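The planner that learned to say no

By Dymphna Duggan

Nesma Ouali has spent most of the year teaching a robot to hesitate, and she would like some credit for it.

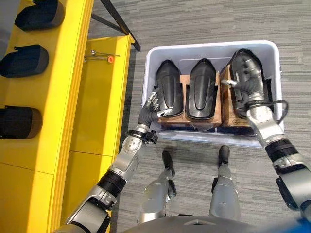
"Everyone wants to hear about the grasp," she says. "The grasp is 16 lines in a config file. The trouble is deciding whether to close the hand." Ouali leads planning software at Trivine, where a humanoid sorts molded parts and a great many opinions about how it should do so.

The old planner, called Drurkow for reasons lost to staff turnover, gave each hand its own plan and hoped they'd get along. They did not. "You'd have two arms politely heading for the same part," Ouali says. "Like a couple reaching for the check, except both of them meant it."

The replacement went live in August. It plans both arms together and throws out any pair of paths that would cross within 60 millimeters. It also rechecks the pose of a part just before contact, a step her colleague Oisín Tierney fought for and now has to maintain. A glossy black surface, he points out, is a miserable thing to ask a depth camera about. "It gives you a number," he says. "You'd be a fool to build a life on it."

The recheck costs 800 milliseconds a pick, and management noticed. Ouali answered with a replay tool and 3000 logged picks, which she made them sit through - well, some of them.

Has she any regrets? "The logging format," she says at once. Tierney looks at the ceiling. It was his format.

They are rewriting it next.

We use cookies to improve your experience. Accept all | Manage preferences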